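FOR IMMEDIATE RELEASE
27 June 2018

Tevska to publish The Lamplighter of Ivano, a ghost story with very little regard for ghosts

Tevska is pleased, and slightly nervous, to announce The Lamplighter of Ivano, a 238-page graphic novel written and drawn by Felicja Głowacki. It goes on sale today in bookshops, comic shops and anywhere else that will have it.

The year is 1909. The town of Ivano has one street, two churches and a dead lamplighter who keeps turning up for work. The mayor, Gastier, sees no reason to hire a living one. Then the lamplighter asks for back pay.

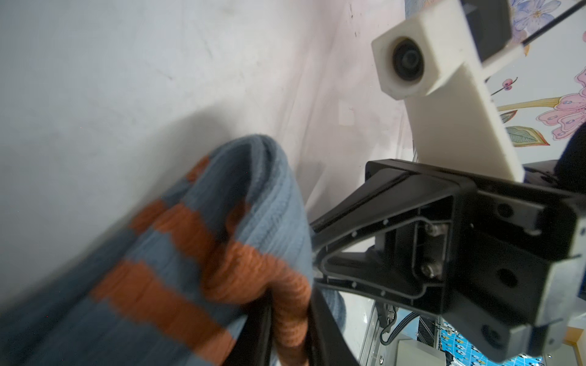
Głowacki drew the whole book in ink and coloured it by hand, a decision she says she regretted by page four. Her palette is narrow and stubborn. Blue-grey for the town, rust-orange for the lamps: put the two side by side, as in the striped knit here, and you have most of the book's night scenes. Daylight arrives in chapter six and everyone complains about it.

"I wanted a ghost with a proper grievance," said Głowacki. "Moaning in corridors is all very well, but he has rent to pay. I'm told he doesn't, being dead. He disputes this, and so does his landlady."

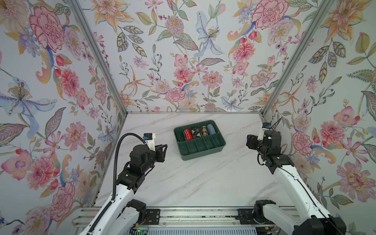
The story is told in eight chapters, each following a different resident of Ivano. Głowacki dresses them loudly so that readers can tell them apart in the fog. The baker favours bright red with wavy white lines, much like the second roll in the green tray, while the town's rival undertakers wear argyle, one in black and white and the other in brown and beige. They do not speak.

Early readers have been kind, on the whole. One bookseller called it "the funniest book about unpaid wages I have stocked", and we have chosen not to ask about the others.
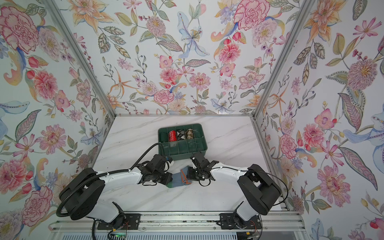

Much of the plot unfolds in the landlady's parlour, where Gastier hides for the better part of a chapter. Głowacki covers every inch of it in pattern. Flowered walls on the scale of these, with a large pink carnation ruffled in dark red near the top, give a guilty man plenty to stare at — and from page 107 onwards they begin to stare back.

A signed edition with a cloth spine is available directly from Tevska. It contains the same jokes.
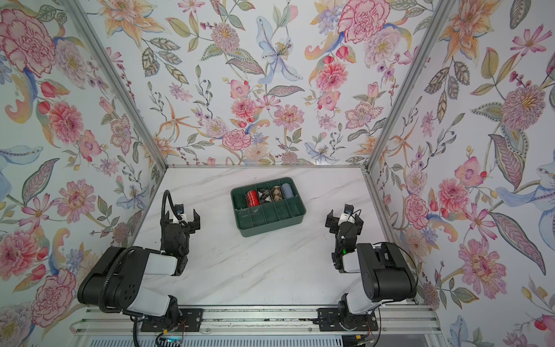
Will there be a second book?
Głowacki is already drawing it. It is called Kashindye, it leaves Ivano behind entirely, and Tevska plans to publish it next May.

Review copies and interviews are available from the Tevska press desk. Please say whether you would like paper or a digital file, and allow a few days for paper.

ENDS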